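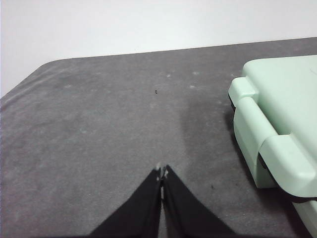

## Tuesday, sediment traps again

Started 9.40. Went back through the Zimton trap series before anyone quotes it at the meeting. The claim is that organic carbon reaching the bottom tracks the surface bloom with a lag of 16 days. I don't buy it yet.

What we have is 6 cups with enough material to weigh twice. The other cups were either swamped by one lump of jelly or had swimmers in them that went in alive and never sank from anywhere. Picked those out by hand under the scope. Two people picking will get two different answers, and I would like to see that tested before we argue over lags.

Reweighed cup 3. Came out lower than the book value. Old filter blank, I suspect, but can't prove it.

The Irkance mooring is the one everybody likes because the curve is smooth. It is smooth because the cups were open so long that any pulse got averaged away. Plotted it against Losus anyway. They agree if you squint and leave out April.

- Current meter at Losus: tilt looks bad for the whole second half. Trap may have been under-collecting. No correction applied in the file.
- Rawashdeh preservative batch: label says buffered, pH strip says otherwise. If it's acid, the carbonate shells are going and our mass is low.
- Nominal depth is 100 m above bottom. Could easily be catching resuspended mud in a strong flow. Need aluminium on the same splits.

15.20. Ran the lag fit with one cup dropped each time. Best lag jumps all over the place. Saved the plots in the Zimton folder, not sending them round until the blanks are redone.

Still to do: new blanks, pH on the spare bottles, ask for the raw tilt record.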